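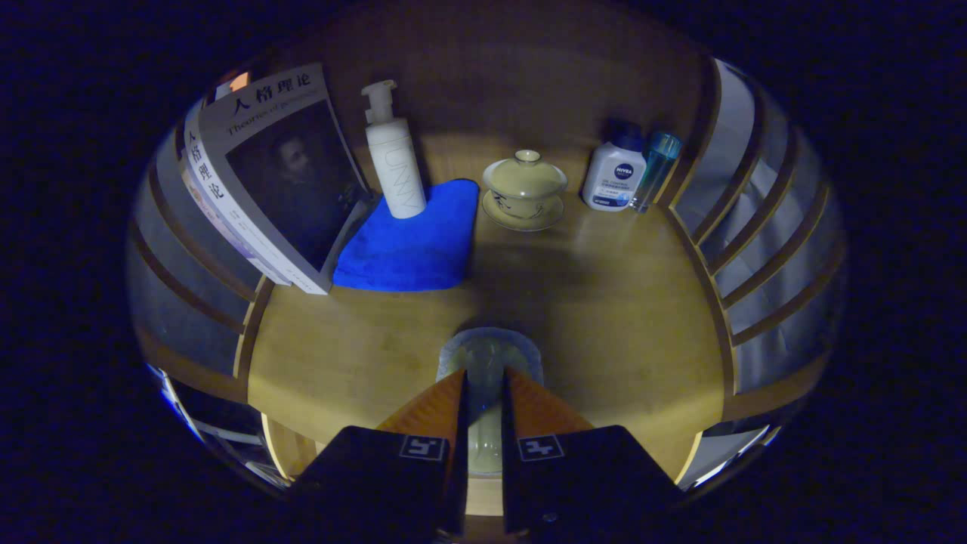
Gitov site, shelf-tidying station: monthly inspection
Month: October
Inspected by: Juwita Yeoh
Start: 7:50 a.m.

1. Emergency stop within arm's reach of the operator
OK. Tested at both ends of the station.

2. Floor marking intact
Needs work. Tape is worn through next to the Skullstead cart bay. Repaint, don't re-tape.

3. Arm speed limited when someone is inside the line
OK. Drops to the low setting every time.

4. Finger pads clean and tight
Left pad had play in it. Tightened. Check again next shift.

5. Glass and ceramic items
Staff still lift these by hand. Keep it that way until the Dervishi grip settings are signed off. Two people told me they weren't sure whose job it was, so it goes on the shift board.

6. Bottles with pumps or caps closed before handling
OK.

7. Shelf load under 50 lb
OK.

8. Operator breaks
Not met. The job used to be lifting and walking, and now it is mostly standing and watching a screen. Operators report sore necks and drifting attention after 60 minutes. Rotate with the packing table at that point and raise the monitor.

9. Training records
2 operators have not done the Jititz restart course. They may watch but not restart the arm.

10. Service interval, 2,000 hours
Not yet due.

Open items: 2, 4, 5, 8, 9. Copy to shift lead.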